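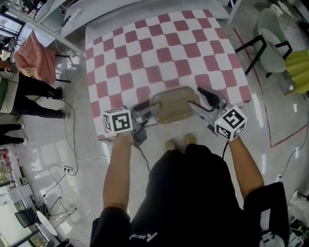
Tolby student robotics open day, 17/10/2025

Quick write-up before I forget it all. Got there late, bus trouble, missed the welcome talk. Sign-in sheet, sticker, straight in.

First stop was the gripper project. Students hold one in each hand, marker cubes on top, and practise picking up everyday stuff so the arm team can learn from the recordings. The job of the day was a plastic tray on a checked tablecloth. Both jaws have to come in level or it skids. Looks easy. I had three goes and managed it once, badly.

Rukhsana Rana runs the club and answered most of my questions while looking for a charger. They have 474 recordings so far and want 700 before the May competition. Kamran Zarei does the sorting. He throws out any take where a cube gets turned away from the camera for too long, wich is more of them than he'd like.

Asked about cables. Baoshan Hao wants to go wireless next term, Rukhsana says not on this budget.

Then upstairs for the line followers. Bindura (team of four, all first years) had the quickest lap, Drulen kept losing the track on the tight bend. Fulvio Villa was re-tuning it between runs and didnt want to chat, fair enough.

Tea at half three, decent flapjack. Parking round the back if you drive. Next visit is in May, put your name down with Mahnaz Bakhtiari if you want a seat in the minibus.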